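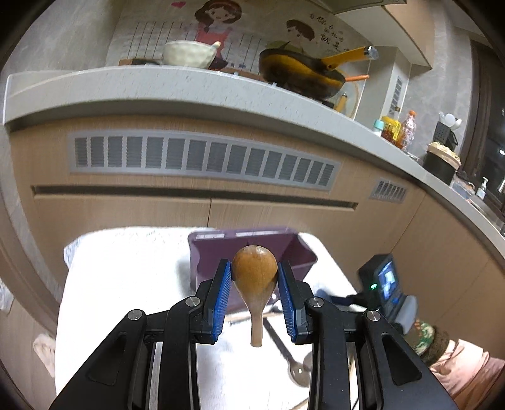 The department that approves military exports has issued 175 permits for goods bound for Kozan and has carried out 17 checks on where those goods ended up, according to documents released under access to information law. Officials say the system is "robust". They were unable to say how many of the checks turned up a problem, how many permits had been changed as a result, or who keeps the list. Government stores can be very good at listing things when they want to be. A brown wooden spoon in a canteen drawer will have a line in an inventory and someone's initials beside it. A targeting unit sent overseas, it seems, may have neither once it leaves the wharf.

The reply took 18 months to arrive and runs to a handful of pages, several of them blacked out from top to bottom. It was dated January 9, 2022, and came with a covering letter that described the release as "full", a word that is hard to square with what was in the envelope.

Most of the permits concern parts and support for the Grirnura, a sensor and targeting unit made by Ostard and fitted to light armoured vehicles. The company has sold the unit to Kozan's interior ministry under a contract it calls border protection. Kozan's forces have been accused by local lawyers and aid groups of firing on villages near the town of Flasik last July, well away from any border. The government in Kozan denies this and says its vehicles were there to protect road crews.

Whether any of those vehicles carried a Grirnura is the question the department was asked. Its answer was that it "does not hold information in the form requested". Asked what form it did hold the information in, it said that working this out would take too long and could be refused on grounds of cost.

Nevzat Tokgöz, a researcher who made the original request, said the answer told him more than the department meant it to.

"They rely on an end-use promise. Every permit has one attached, and every time you ask about risk they point to the promise," he said. "So I asked how they know the promise is kept. That's the part where the pages go black."

The released pages do show how the 17 checks were done. Four involved a visit by an official to the place where the equipment was meant to be stored. The others were done by letter or by phone, with the buyer asked to confirm that the goods were still in its hands and being used as agreed. In every case where the answer has not been removed, the buyer confirmed it.

It would be a strange buyer that wrote back to say otherwise. The department does not appear to have asked for serial numbers, photographs or any other proof in the checks made by phone. One note, left legible, reads "call completed, no concerns raised" and gives no name for the person who picked up.

The four visits sound firmer, though not by much. Two were arranged with the interior ministry ahead of time. The dates of the others have been removed, along with the places, so there is no way to tell if an official has ever been near Flasik. A spokesperson would not say, citing the safety of staff.

The spokesperson said the department "takes its duties seriously and looks at each application on its merits". Checks after delivery were "one tool among several", and it would be wrong to read anything into how many had been done. Asked what the other tools were, the spokesperson pointed to the assessment made before a permit is issued.

That assessment is one of the pages that has been blacked out. The only line left showing is the heading.

Ostard said in a statement that it follows the law in every country where it does business and that it has "no knowledge of any misuse" of its products. It did not answer a question about whether it had looked for any. The company's technicians travel to Kozan to service the Grirnura, and the units record their own hours of use, so the firm might be expected to have some idea of how often they are switched on. It said service records belong to the customer.

The government has promised to tighten the rules before. After questions in parliament over an earlier sale, ministers said permits would be reviewed whenever there was "credible reporting" of harm to civilians. The documents contain no sign that such a review took place after the reports from Flasik. There is an email thread under the subject line "Kozan media", which deals with how the department should reply to journalists. It is the longest item in the release.

One message in the thread suggests saying that permits "remain under constant review". A colleague writes back to ask whether that is the case. The next message has been removed in full, and the phrase was used in a public statement soon after.

The department's defence of that phrase is that all permits can be looked at again at any time, and are therefore under review. By that measure, so is everything else in the filing cabinet.

Tokgöz has asked for an internal review of the decision to hold back the assessment. He has also put in a narrower request, for the number of times any permit to Kozan has been suspended or cancelled. He said he chose it because it could be answered with a single figure and no country secrets would be put at risk.

The department has told him it will need more time. It has given itself an extension, on the grounds that other parts of government must be consulted, and has not said which ones.

Opposition members have called for the permits to be frozen until the visits and phone checks can be looked at by someone outside the department. They have been less keen to discuss the first Grirnura sale, which was approved when their own party was in office, and a request for comment on that point was not returned. A motion on the matter is listed for debate, but no time has been set aside for it.

Permits for Kozan are still being issued. The most recent one in the release covers spare parts and training for the Grirnura. The end-use promise attached to it is signed by the interior ministry. The box marked "verified by" has been left empty, and the permit was approved the same day.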